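Learning from Human Video: Notes for Unit 2
Last changed March 1, 2020

Okay, so last time we got as far as teleoperation and why it's such a pain to scale. Somebody has to sit there and drive the arm, the arm is slow, and you get a few good runs an hour if you're lucky. Today is the other road: skip the robot while you collect, put a camera on a person's head, and let them do the job with their own two hands.

The set I'll keep coming back to is Rolleo, which a few of us put together for this course (so you get to hear all my complaints about it). It has 400 clips of household repair work, and 280 of those have hand labels good enough to train on. The other 120 aren't garbage! They're mostly clips where the hands go behind something for too long and the tracker gives up. We still use them for pretraining the image encoder, which doesn't care where your fingers are.

Why repair work? I wanted clutter. Kitchen-counter data is lovely, but the objects sit far apart and there's usually one obvious thing to grab. Put a hammer, pliers, a wrench and a bunch of near-identical screwdrivers side by side under a sink and suddenly "which object is the hand touching" is a real question. A palm lying flat across several handles is contact, sure, but is it a grasp? Our first labeling guide said yes. The second one says no, and I think the second one is right, though I've had students argue me halfway back.

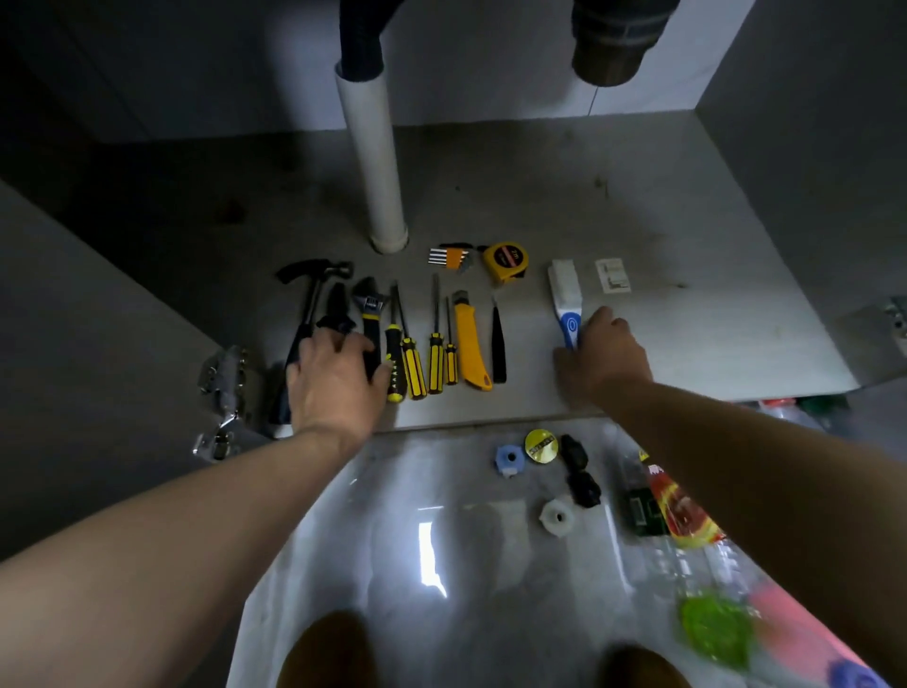 The other thing that bites you is two hands doing different jobs. The Eltitz baseline treats the pair as one big action vector, so if the left hand is resting while the right hand holds something, the model happily learns that resting is part of holding. Skalter splits them: one small policy head per hand, with a shared view of the image. Same encoder, same training clips, and on our 28 held-out clips it picks the right contact object noticeably more often. I'd be careful with that, 28 is a tiny test set and they were all shot in the same kind of tight space.

Going from hand to gripper is where it gets messy. We map thumb and index fingertips to the two jaws and throw away the other fingers, and you can guess how well that goes for anything you'd hold with your whole palm. More on this in June when we do the Chow hand.

For next time: read the retargeting section of the course pack, then take one clip and label the contacts twice, once under each guide. Bring both versions, plus the timestamps where they disagree.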